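2020-03-01
Qistina Lumbantobing

Writing up the Planholm open day while it's fresh, because Desmond wants notes before we order anything. Got in just after the tray demo started, so I missed Mawar's intro (slides are on the shared drive, apparently).

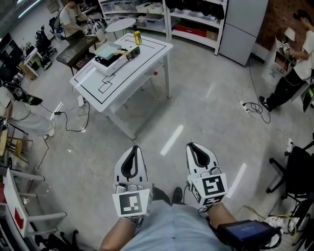
Best bit for me was the marker cubes on the hand-held grippers, one each side with its own pattern. Yung-ching asked about losing tracking when your wrist rolls over. Juwita reckons it's mostly fine if you slow down! I'd like to try that on our own bench. 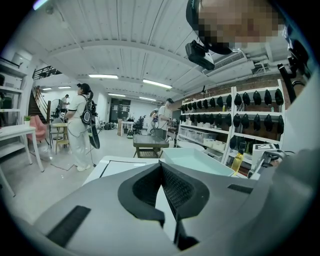
Also want to ask about the padding in the jaw, and what they'd charge for spares. I was quoted 700 for a pair but didn't catch whether that's with cables. We've got 900 left until the end of March, so it matters.

To do: email Mawar, dig out our old trays, book the bench for three afternoons.

3 comments · 7 shares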